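Jiment Clarna Scene Pack for Gripper Comparison

Simulation rooms, arm and end-effector models for side-by-side grasp testing

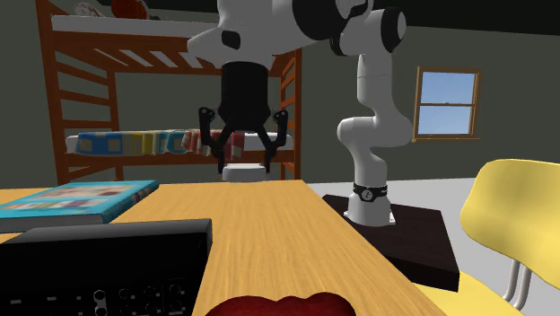 Clarna is a set of furnished rooms for people who need to choose between grippers, arms or camera positions before they spend money on hardware. You load a room, pick an arm, attach an end effector and run the same task with each option. The physics, the lighting and the starting positions stay the same between runs, so differences in the results come from the part you changed.

The current release has 87 rooms. Most are domestic: bedrooms, kitchens, laundry areas, hallways and small offices. Each one comes with a work surface, a fixed arm mount and a list of loose objects that can be moved, swapped or switched off. The household rooms were built after customers told us that a bare test bench gave them grasp numbers that did not hold up once there was furniture near the arm.

What you get

The pack installs as a single download with a license key. It includes:

The room library, with collision geometry for all furniture
3 arm models with joint limits and torque limits set
Two-finger, three-finger and suction end effectors
The Stiria camera tool for placing and saving viewpoints
The comparison runner and report writer
Source files for the small test objects (blocks, cylinders, books, cups)

Two-finger grippers

Most users start here. The standard two-finger model has jointed fingers that spread outward when open and turn inward at the tips. It handles small blocks and boxes well. It is less happy with flat objects lying on a table, such as a hardcover book, where the fingers have very little to get under. If flat objects are a large part of your work, run the suction model against it before you decide.

Finger travel, closing speed and closing force can all be set per run. Pad friction can be set separately for the left and right finger - useful if you are trying to reproduce a worn pad. Finger geometry can be replaced with your own mesh. Keep the mesh simple, as very detailed fingers slow down contact solving and rarely change the result.

Arms and mounting

The arms mount on a pedestal, on the table edge or on a ceiling plate. We suggest the pedestal for a first test. It keeps the base clear of the work surface and leaves more of the table free for objects. Pedestal height is adjustable, and so is the distance from the table.

Reach is the thing people most often get wrong. An arm that reaches the far end of a table at full extension may have no room left to tilt the wrist, and a grasp that needs a straight-down approach will then fail. The runner can draw a reach map for each arm before you start. Look at it first. It takes a minute and it will save you a batch of failed runs.

Cameras

Stiria lets you place up to four virtual cameras and save the layout with the room. Fixed, wrist and overhead positions are supplied as presets. You can set resolution, field of view, noise and exposure. Depth output is available on all cameras.

Wrist cameras give the best view of the last part of the approach but lose the rest of the table when the arm is low. A fixed camera has the opposite problem: the arm itself gets between the lens and the object. We recommend recording both and comparing the success rate with each one turned off.

Running a comparison

Choose a room and a task. Choose two or more configurations. Set the number of trials - 50 per configuration is the default and is enough to show a clear difference between two grippers. For closer results you will want more. The runner shuffles object positions from a seed, and every configuration gets the same list of seeds.

Reports are written as a spreadsheet and a plain text summary. Each trial is logged with grasp result, lift result, time to grasp, peak finger force and any contact with furniture. Failed trials can be replayed from any saved camera.

What it does not do

Clarna does not model soft fingers, cloth or liquids. Blankets and bedding in the rooms are rigid and are there for background and collision only. Cable drag on the arm is not modeled either. Treat force figures as a way to rank options, and test the winner on real hardware before you order in quantity.

"We usually see the ranking carry over to the bench, but the exact success rate often doesn't," says Beatrice Langat, who looks after the gripper models at Jiment. "Please don't quote a simulated rate in a bid."

System requirements

A recent desktop with a dedicated graphics card and 16 GB of memory. Trials can be run without a display on a server. Windows and Linux are supported. Install size is large, so allow extra disk space if you plan to keep replays.

Price and ordering

Single-seat license: $2840, including one year of updates
Additional seats: quoted on request
Teaching license: available to schools and colleges, same contents

Orders in Europe are handled by our reseller, Dağdelen. Please contact them directly for local pricing and invoices.

The next update is planned for August and adds a parallel-jaw model with straight fingers. It will be free to anyone with a current license. Existing comparison files will open in the new version without changes, but replays saved with older versions will need to be converted once using the tool in the Utilities menu.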